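### 4.2 Timing the handover

The planner treats a handover as two grasps and one argument about who lets go first. In our first version, written by Gallagher over a September of optimism, the giving arm released as soon as the receiving arm reported contact. Contact is a generous word. It covers a firm grip, a glancing touch and, on one memorable run, the receiver's own cable.

We therefore replaced the contact flag with a release score, computed by the Jamness node from finger current, finger position and the pose estimate of the part. The giver opens only when the score has stayed above its threshold for 4 control ticks in a row. Anything shorter let through the odd spike; anything longer made both arms look as though they were waiting for the other to apologise.

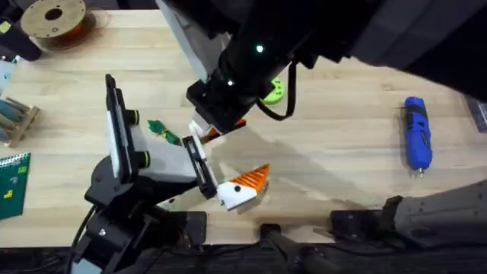 The threshold was tuned by hand, a method we can recommend only for its low cost. Dmytriv then repeated the job with a plain grid search over 1804 logged attempts and landed within a hair of the same value, to the visible annoyance of everyone who had spent a week turning the dial.

Pose estimation proved the weaker link. When both grippers close in on a small part they hide most of it from the fixed camera, so the tracker (Vorkov, with default settings) is asked for its best guess at the moment it has least to go on. It always gives one. We now freeze the estimate once the visible area drops too low, and carry the part forward using the giver's joint angles alone. Figure 4 shows the effect on the release score: the frozen estimate is duller, and the late dips that used to trigger a second approach are gone.

**Figure 4.** Release score against time for 2 handovers of the same part, with the live estimate (dashed) and the frozen estimate (solid).

The joint angles bring their own error, mostly backlash in the wrist - Kinsella's calibration in Section 3.4 removes the part of it that repeats. The rest is left to the fingertip pads.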